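3.2 Cell setup and camera alignment

The cell at Brokside has one arm, a two-finger gripper and a camera fixed to the wrist. Wyn Samuel built the simulated copy of the cell in Eltix, and we use it to check every change to the mount before anyone touches the real arm. The simulated desk is loaded with the same set of household and office items for each check, so views taken before and after a change can be laid side by side.

The camera bracket is the part that needs the most care. It sits 62 mm behind the finger pads and is held by two screws - both of them work loose over time. In the first 700 cycles the bracket turned far enough to spoil the hand-eye calibration, and the grasp planner began to place its targets off to one side. After that we added thread lock and a dowel pin, and the next fault of this kind came at cycle 2,286. 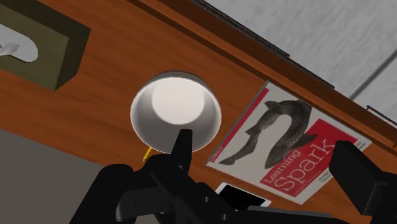 Figure 4. Simulated wrist view used for the alignment check.

Alignment is checked at the start of each shift and again after any finger change. The operator moves the arm to the stored check pose, saves one view and compares it with the simulated one. Two things are compared: where the fingers fall in the view, and where the known objects fall between and above them. In Figure 4 the narrow central prong slightly overlaps the lower rim of the white bowl, and this overlap is a handy mark, as a small turn of the bracket opens a gap there or hides more of the rim. The red title panel on the book serves in the same way for the right finger. If either mark is off, the bracket is reseated and the calibration is run again, which takes almost 305 seconds.

The finger pads are wiped with a dry cloth at the same time. Worn pads are replaced in pairs, and the finger model in Eltix is updated when the new pads differ in thickness. Yolanda Ayala keeps the log of these changes, and the log entries are the source for the downtime values in Section 4.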